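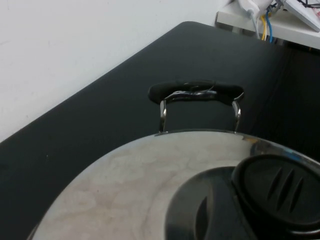
Progress report to the Kakakhel Fund: Ilden Community Kitchen, equipment and cookery sessions

Reporting period: second period of the grant, to the end of May
Prepared by: Rukhsana Kazmi, Project Manager
Submitted to: Talha Jatoi, Grants Officer

1. Summary

The project remains on course against the plan agreed at the start of the grant. The kitchen has been re-equipped with stainless steel cookware, the shared meal has been served every Friday of the period, and 586 meals have been provided. Two of the planned activities are behind schedule and are reported in section 5. No change to the total budget is requested.

2. Cookware

The grant allowed the kitchen to retire its old aluminium pans, several of which had loose handles or lids that no longer fitted. The replacement pots are metal with stainless steel lids. Each pot has a side handle with a thick black grip carried on two bent metal supports, and the lid is lifted by a large black knob with grooves set into the top.

The grips were a deciding point in the choice of cookware. Under the previous arrangement, cooks moved full pots with folded tea towels, and the accident book recorded two minor burns in the first period of the grant. No burns have been recorded in the present period. The knob is large enough to be held in an oven glove, which participants with weaker hands had asked for during the consultation.

Polished steel shows marks readily. Jawad Talpur, Kitchen Supervisor, has therefore added lids to the closing checklist: they are washed, dried with a clean cloth and stored upright in the rack instead of being stacked. The checklist is signed at the end of each session and kept in the kitchen folder.

Two further stockpots were ordered from Kondard and delivered late. They were checked against the order, marked with the kitchen's name on the underside and entered in the inventory. The delay had no effect on the sessions, as smaller pots were used in the meantime.

3. Use of the kitchen

The Friday meal continues to be the main use of the equipment. Cooking begins in the early afternoon and food is served from half past five. Dishes in the period included lentil soup, chickpea curry, vegetable pilau and, at the request of older guests, rice pudding. Soups and curries can now be made in a single large batch, which has shortened preparation and freed one hob for rice.

Cookery sessions are led by Shabnam Dhanial. Participants learn to plan a low-cost meal, handle knives safely, cook grains and pulses, and cool and store leftovers. Attendance has been steady. Several participants have moved on to helping with the Friday meal, and their food hygiene training is being arranged through the Hindeo Centre.

Feedback was gathered on short cards at the end of each session. Participants most often mentioned the company and the chance to take a portion home. The most frequent complaint was the shortage of space at the sink when everyone washes up together. A second draining rack has been fitted, and the order of washing up has been altered so that pots and lids are done before plates.

4. Expenditure

Spending on cookware is complete and came in slightly under the agreed figure. We ask for the Fund's consent to put the balance towards replacement chopping boards, as the present set is badly scored. Food costs rose during the period, chiefly for cooking oil and rice, and have been met from the contingency line. A full statement with receipts has been sent separately by Humaira Baloch, Finance Officer.

5. Activities behind schedule

The printed recipe booklet has not yet gone to the printer. The text is complete, but the quantities are being checked again following the change to larger pots.

The evening session for working parents has been postponed until a second supervisor has completed training. We expect both activities to be delivered in the next period.

6. Next period

The Friday meal and daytime cookery sessions will continue as at present. The inventory will be checked in full, including handles, knobs and the fit of all lids, and the results will be attached to the next report. We would welcome a visit from the Fund on any Friday afternoon and can arrange access to the kitchen while cooking is under way.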